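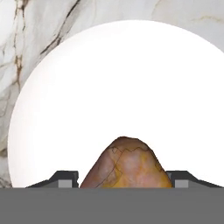 3.2 Building the kitchen model

Ulier was built in a shared workshop that has one bench, one second-hand arm and no cooktop. Anything that involves a stove is therefore done in simulation first, on the desktop computer that sits under the bench. The physical arm is used later, with cold pans and rubber food. This section covers the simulated half of the build.

The kitchen model is called Lekgate. It has a counter, a cooktop with knobs and a grate, wall and base cabinets, and a small set of cookware and food items. The room was kept fixed through the whole project. Early on we tried changing the wall and counter textures between runs, but each change meant loading the files again by hand, and with evenings as the only free time we dropped it. The marble pattern on the counter stayed because the hand camera view needs some texture behind an object. On a plain gray counter we found it hard to tell from the images how far the gripper had moved.

The arm model came from a file that another member of the workshop had already cleaned up. Its base was put on the floor in front of the counter, close enough that the gripper could be lowered into a pan on the left part of the cooktop. This took several tries. With the base too far back, the elbow reached its limit before the gripper was over the pan. With the base too far forward, the upright segment touched the control strip and the simulator stopped the run. The final position leaves a small gap at the counter edge. The arm hides part of the strip from the room view, and we accepted that.

Two views are recorded. The first looks at the counter from inside the room and takes in the arm and the cooktop together. The second is fixed to the hand and looks out between the fingers. Both are saved at the same rate and stored in one file per run.

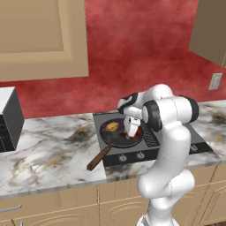 Figure 4. Simulated arm at the cooktop in the Lekgate kitchen, with the gripper lowered into the frying pan.

3.3 Recording the runs

The arm was moved by a person using Rotich, a hand controller made in the workshop from a game pad, a printed bracket and a foot switch. The foot switch turns motion on and off. Without it, people let the arm drift while they looked down at the pad. The two sticks move the hand in the plane of the counter, and the shoulder buttons raise and lower it. One face button closes the fingers and another opens them. Wrist rotation is on the small directional pad, in fixed steps.

In total 129 runs were recorded in April, most of them late in the evening. Each run starts with the arm raised and ends when the operator presses the stop key. We did not trim the pauses. We removed 34 runs in which the recording software had dropped frames from one of the two views, and those were not recorded again. The remaining runs were passed to Brusent, the training script, without further sorting.

The pan was the hardest part of the model to get right. Its rim is thin, and in the first version the contact shape was a solid disc, so food placed in it rested level with the rim. The contact shape was rebuilt from short wall pieces set in a ring on a flat base. After that, food stayed inside, but the fingers could catch on the joints between wall pieces. Making the pieces overlap slightly fixed this. The handle was left as a single box.

Light in the hand view was a second problem. Pale surfaces close to the hand come out as even white, with little shading to show their shape. Lowering the lamp strength helped with those surfaces but made the dark interior of the pan hard to read. We kept the brighter setting. An operator who lost the outline of something in the hand view could look at the room view instead, and the training script receives both views too.

The gripper file also needed changes. The fingers we had printed for the real arm are longer than those in the file, and the first plan was to swap them in. This made the hand unstable when it closed on small items, so the original fingers were put back and the printed ones were shortened to match. The cost was an afternoon of printing and a set of spare parts that are now used as door wedges.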